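3.2 Collection of bedroom waste

Household waste in Biltau is sorted into two streams, but the sorting rules were written with the kitchen in mind. Small bins in other rooms are usually emptied whole into the residual stream. We asked 123 households to keep the contents of their bedroom bins separate for 11 days in July. Bags were weighed at the Khaemba depot and sorted by hand into paper and card, plastic film, textiles, and other material. In total, 263 bags were returned.
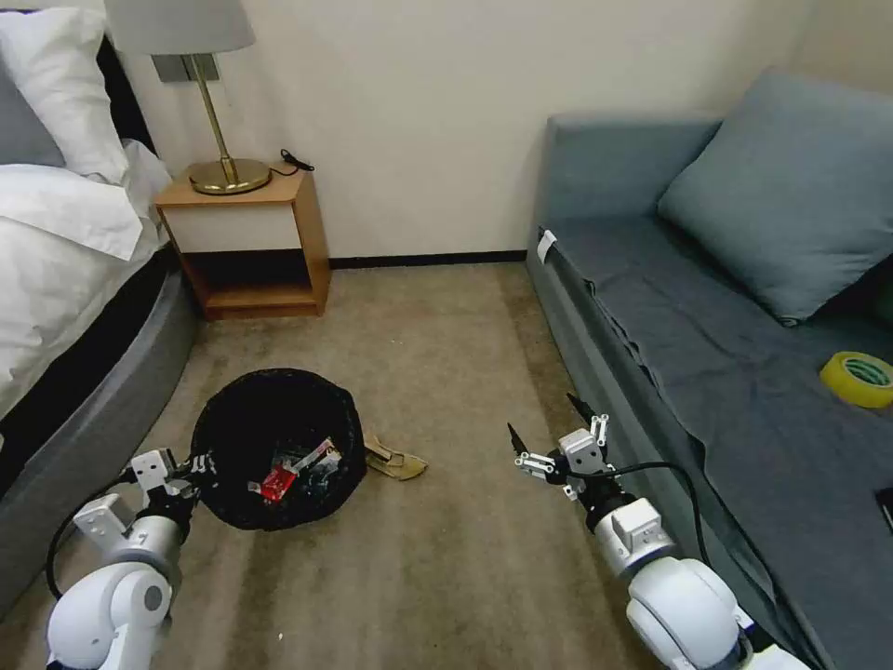

Figure 2. Lined wastebasket on a bedroom carpet.

Paper and card made up the largest share of the bags by weight, followed by plastic film. Most of the paper was clean enough to recycle. Wrappers were common but light, and they affected volume more than weight. A liner folded over the rim, as in Figure 2, holds all items in one bag, and a red wrapper and a paper item end up together in it near the top. Our counts also leave out anything that misses the bin, such as the crumpled tan piece on the carpet to the right of the basket. Households were told to bag such items if they picked them up during the study, but we did not check this.

Bag weights varied widely between households. Those with a desk in the bedroom returned more paper, and we treat them as a separate group in Section 4.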